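Packing bowls for the mail – foam or paper?
Clay and Kiln Talk > Selling and Shipping

thienchu
I am selling my bowls on Erholm since last June and I have a problem with breaking. My heaviest bowl is 800 grams, stoneware, with a thin foot. I wrap it in bubble wrap, then I put it in a box with crumpled paper on all sides. Last month two customers wrote to me that the foot was chipped. The rim was perfect in both cases, which surprised me very much.

I send everything with Kyei because their office is near my home in Gusar. Should I change to foam? Foam is expensive here and it takes a lot of place in my apartment. I would like to hear from people who send heavy pieces and not only mugs.
Thiện Chu

slipandscore
Chipped foot and clean rim means it's landing flat on its base and your paper is gone by then. Paper packs down. By the time the box has been on a truck for a day you've got half the padding you started with, all of it on top. Double box it. Small box inside big box, 2 inches of something springy all around.

marlpit_jo
I've shipped with paper only for years and almost never lose one. People don't use enough, that's all. You should have to lean on the flaps to close them. Foam is awful stuff and my customers complain when they get it.

slipandscore
Mugs though, right? A mug is a different animal. His bowl is heavy and all that weight comes down on a narrow ring.

marlpit_jo
Mugs, jugs and lidded jars. The jars are heavier than his bowl!

hangung
Good evening to all. I have read this thread with much interest and I would like to disagree a little with both of you.

I make casseroles and large bowls, and I have tried both methods. In my experience the material is less important than the fit. Paper is good when it is very tight, as Jo says. Foam is good when it is cut to the correct size. Bad foam is worse than good paper, and I have seen many people buy the foam and then cut it too small.
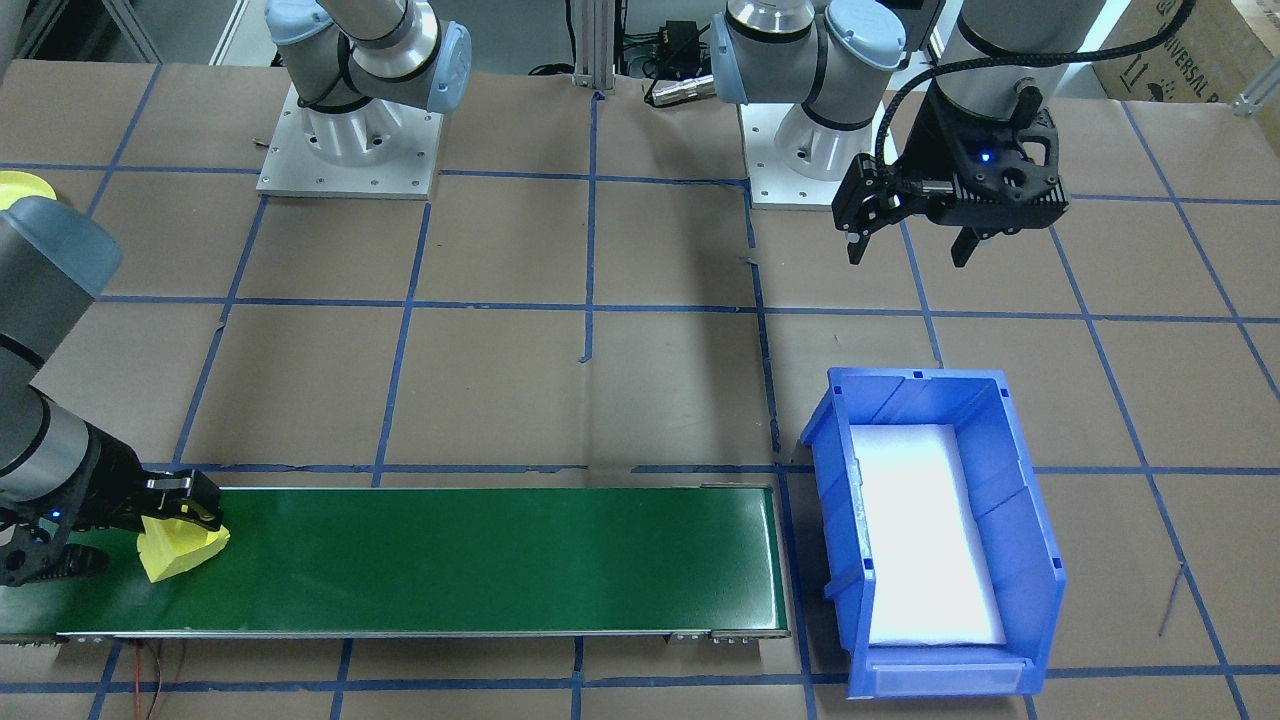
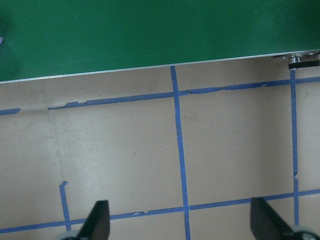
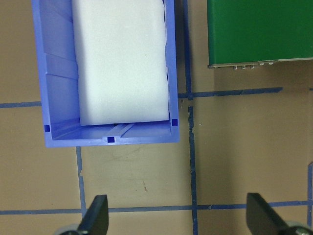
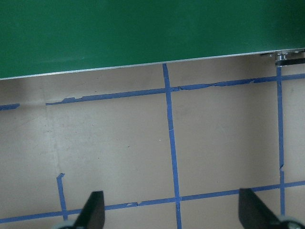 When I pack a bowl, I first measure the inside of the box and only after this I cut the foam. I cut it a little bigger than the box, so that it must be pressed in with the hand. The most common mistake is to cut it a little smaller, so that it goes in easily and looks neat. Please look at the white block in the blue bin, in the third picture: it fills most of the width, but it ends before the near wall and a strip of the floor stays open. For a bin this does not matter. In a shipping box, a strip like this is the place where the block begins to slide, and the bowl slides together with it. I fill every such gap, even a narrow one, with folded cardboard standing on its edge.

For the foot I do one more thing. I cut a ring from thick cardboard, wider than the foot, and I tape it to the bottom of the bowl before wrapping. Then the foot does not touch the padding at all – the weight goes on the ring. It takes perhaps one minute and it costs nothing.
Hằng Ung

thienchu
Thank you, this is very clear. I have a question about the ring. Do you tape directly on the glaze? I use a matte glaze from Brunitine and I am afraid that the tape will leave a mark. Once I had a price sticker on it and the shadow of the glue stayed after three washings.

hangung
No, on a matte glaze I would not do it. Put one turn of tissue paper around the bowl first and tape on the tissue. If your foot is unglazed you can also tie the ring with cotton string, from the bottom over the rim, like a small parcel. It looks nice when the customer opens it.

kilnwash
String over the rim is asking for trouble if the rim is thin. I'd go with tissue.

slipandscore
Agree with kilnwash. Also I still say double box. The ring is clever but it does nothing if somebody drops the package on its side, and they will.

hangung
I do not say that one should not use two boxes. For my casseroles I always use two. For a bowl of 800 grams I find one strong box enough, if the fit is tight. But I pay for shipping by size, so perhaps I am more stingy than you.

marlpit_jo
Same here, a double box puts me in the next price band and the customer sees it at checkout. I lost sales over it.

Nice trick with the ring, I'm going to steal that for the jars.

slipandscore
Fine, but price in the breakage too. I charge a flat handling fee and hardly anyone has objected.

thienchu
I have calculated a little. If I buy 200 inner boxes the seller gives me a lower price, but I have no place for them. With 100 it is still possible, under the bed. So I think I will do the ring and the tight paper first, and keep the two boxes only for orders which go abroad.

One more question, for everybody. Is it useful to write "fragile" on the box? The lady at the Kyei office says that I should, but my cousin says that it changes nothing.

kilnwash
Your cousin is right. I stopped bothering.

marlpit_jo
I put it on. Customers like seeing it, it makes them open the box carefully. I had one person go in with a bread knife straight down the middle and scratch a plate.

hangung
I write it also, but on the inside flap I put a small note: "Please open from this side." I think this one helped me more than the word fragile.

thienchu
I will do the note too. I have three bowls to send on Thursday and I will pack one of them with paper and the ring, and drop it from the table in my kitchen before I believe anything. It is a second-quality one with a crack in the glaze, so please do not be sad for it.

slipandscore
Drop it on a corner as well, not just flat.

thienchu
On a corner also, yes. I will write here how it went.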